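Draltthorpe Cultural Center to Hold Online Lantern Evening for Lunar New Year

DRALTTHORPE, 2/8/21 - The Draltthorpe Cultural Center will mark the Lunar New Year with a free online evening of music, storytelling and lantern making this Friday. The program starts at 6:30 p.m. and will be streamed live from the center's main hall on Ernero Street. Anyone may watch, and residents of the town and the surrounding county may also sign up for the workshops that follow.

The center has held a New Year gathering in person for 14 years. Last winter's event filled the hall and the lobby, with nearly 300 people attending over the course of the night. The building remains closed to the public, so all of this year's program will take place by video.

"We talked about putting it off until June and doing it outdoors," said Rosalind Marchetti, director of the center. "But the holiday is when it is. Families told us they would be at home that night anyway, and they wanted something to do together after dinner."

The evening will open with a short welcome in English, Mandarin, Vietnamese and Korean. The Helura Strings, a quartet that has played at the center many times, will then perform a 45-minute set of folk songs from several countries where the new year is celebrated by the lunar calendar. Song titles and translated lyrics will appear on screen. The players recorded two of the pieces in January, and the rest will be played live.

After the music, three storytellers from the area will each tell a story connected with the Year of the Ox. One is the well-known tale of the race that decided the order of the zodiac animals. The other two are family stories, one told in Vietnamese with English subtitles. The stories are suitable for children age five and up.

The workshops begin at 8 p.m. in separate video rooms. Participants may choose one of the following:

Paper lanterns. Make a folded red lantern from a kit. Children under 10 should have an adult with them.

Dumpling folding. Learn four folds using store-bought wrappers and any filling. A shopping list will be emailed on Wednesday.

Brush writing. Practice the characters for spring and good fortune with a brush or a marker.

Each lantern kit contains precut paper, a tassel, string and a printed instruction sheet. The center has 70 kits to give away, one per household, on a first-come basis. The paper was donated by Teoh Stationers of Draltthorpe. Kits can be picked up at the side door of the center on Wednesday and Thursday between 3 and 6 p.m. Please wear a mask and stay in your car until a staff member waves you forward. Households that do not receive a kit can still join the workshop with their own paper, and a pattern will be posted on the center's website for printing at home.

Workshop registration closes Thursday at noon. No registration is needed to watch the music and stories. The stream will open at 6:15 p.m. so that viewers can check their sound, and a staff member will answer technical questions in the chat through the end of the evening. Live captions in English will be available for the whole program, including the workshops.

Viewers are also invited to send in a New Year greeting before the event. Greetings may be written or recorded, in any language, and should be no longer than 30 seconds when read aloud. A selection will be shared between the concert and the stories. Children's drawings of oxen are welcome too and will be shown during the same break. Please include a first name and, if you like, the name of your street or neighborhood.

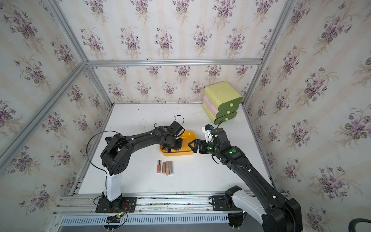
White tabletop against violet-patterned wallpaper.

A recording of the concert and the stories will stay online for two weeks. The workshops will not be recorded.

"I hope people leave their cameras on for the lantern part," Marchetti said. "Last year the best thing in the room was seeing how different they all came out."

The Lunar New Year program is the first of four online events the center plans for the first half of the year. A spring poetry reading and a talk on regional tea customs will follow, and an evening of dance films is set for June. Dates and registration details will be announced on the center's website.

About the Draltthorpe Cultural Center

The Draltthorpe Cultural Center offers concerts, language classes, exhibits and holiday programs for all ages. Its classes are currently taught online. The center's office can be reached by phone Monday through Friday, 10 a.m. to 4 p.m.

Media contact: Rosalind Marchetti, Director, Draltthorpe Cultural Center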